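Search this site Go

Print | E-mail

Gripper money is in the August budget!

Great news from the Vastwood workshop: the second round of equipment planning is done and we have room for 30 replacement finger sets, plus 2 spare wrist cameras. We went with Mekeck over Lacerda in the end (close call, lovely catalogue from both), mostly on delivery time. Fingers come in at $195 a set, and freight is on top, so please don't spend the leftovers just yet.

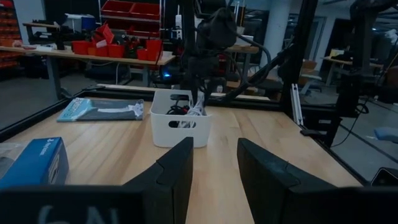

Cable baskets and small boxes stay on the task list through spring, and the Tasudance benches get first pick of the new parts. If your bench needs mounts or a longer cable run, add it to the wish list by Sunday. Colour doesn't matter, quantities do!

We use cookies to remember your newsletter settings. OK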